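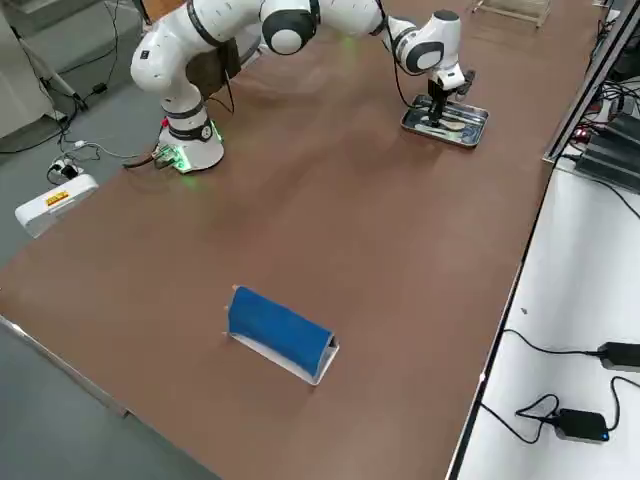 Sheet Pans, Baking Trays and Other Flat Things That Rule Your Kitchen

Filed under: Kitchen Know-How | Cleaning | Pans & Trays

January 29, 2019

I own seven sheet pans. I cook for two. At some point the pans stopped being equipment and became a population, and the population lives in the drawer under the oven, where it falls over every time a door closes anywhere in the house.

What follows is everything I know about keeping trays flat, fairly clean and out of the way. Some of it I learned from my mother, some from a summer washing dishes at a cafeteria, and most of it from ruining things.

Why they go bang

You put potatoes in at 425 degrees and a few minutes later there's a noise like somebody dropping a filing cabinet. The pan has twisted. Metal grows when it heats, and if one end is covered in cold potatoes and the other end is bare, the two ends grow at different speeds and have a disagreement.

Spread the food out. Let frozen things sit on the counter while the oven heats, if they're the sort of frozen things that can safely do that (fries yes, chicken no). And buy the heavier pan next time. My thin ones came in a set from Ketard and every one of them now rocks like a porch chair.

A pan that has twisted and stayed twisted can sometimes be talked back. Lay it upside down on a folded towel on the floor, put another towel on top, and step on the high corner. Be brief about it. If it pops back, good. If it doesn't, you now have a tray for seed pots.

Brown stuff, and when to leave it alone

The golden-brown film on an old pan is baked-on oil. It's ugly and it does no harm, and my potatoes brown better on the ugly pan than on the shiny one. I clean that film off only when company is coming who might look in the drawer. So far, none has.

If you do want it gone from a plain, uncoated aluminum pan:

Sprinkle baking soda over the whole inside until it looks like a light snow.

Wet it with just enough warm water to make a paste. Too much water and you've made soup.

Go away for an hour. Longer is fine. I once went away for a weekend.

Scrub with a nylon pad in small circles, rinse, and look at how much is still there.

Repeat, or accept yourself.

A word on the dishwasher. Bare aluminum comes out of it dull and gray and leaves smudges on your towels. It still bakes. Stainless steel mostly doesn't care. Nonstick coatings care a lot, whatever the label says, so wash those by hand with something soft. Oven cleaner on nonstick is a fine way to go shopping.

The scraper question

For stuck-on cheese, sugar and the black glue that used to be barbecue sauce, you want something stiff enough to push with and soft enough not to leave a scar.

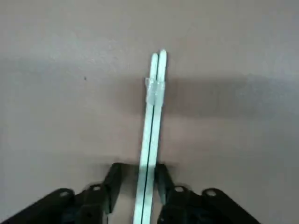 I've tried the little plastic squares, which work until you lose them down the disposal. I've tried an expired gift card, which was excellent and had a nicer picture on it. A wooden spatula with a flat end is the one I reach for most. Soak the pan first with hot water and a squirt of dish soap, give it half an hour, and then push low and away from yourself. Anything that needs both hands and a foot against the cabinet needs more soaking.

Never use a steel paint scraper, even on the old pan, even just the once. I can show you the groove. Everything I bake gets stuck in the groove.

Storing them upright

Flat stacks are the enemy. The pan you want is always at the bottom, and you'll always try to slide it out without lifting the others, and you'll always wake the dog.

Stand them on edge instead. A fancy divider rack does the job, but so does a pair of spring-loaded curtain rods wedged front to back in a deep cabinet, with the trays filed between them like records. Mine are from a Toivonen closet kit that never made it to the closet. Put the cooling racks inside the pans they fit, so that each pair goes in as one item.

Muffin tins don't file. I have no advice about muffin tins. They go wherever they please.

Parchment, foil and the drip that gets under it

Parchment curls because it came off a roll. Crumple the sheet into a ball, open it out again, and it will lie there quietly. A dab of butter in each corner of the pan also works, and gives you something to lick off your thumb.

Foil is for messy, savory, saucy things. Don't put it under cookies unless you like the bottoms dark. And don't line the floor of the oven with it, as I did one February, since on some ovens it bonds to the enamel and becomes a feature of the home. Check your manual. I checked mine afterward.

Next up: cast iron, and why your uncle is wrong about soap.

Search this site
Type and press Enter
No results yet

Contact us | Copyright 2019 Voniria Home Pages. All rights reserved. | Back to top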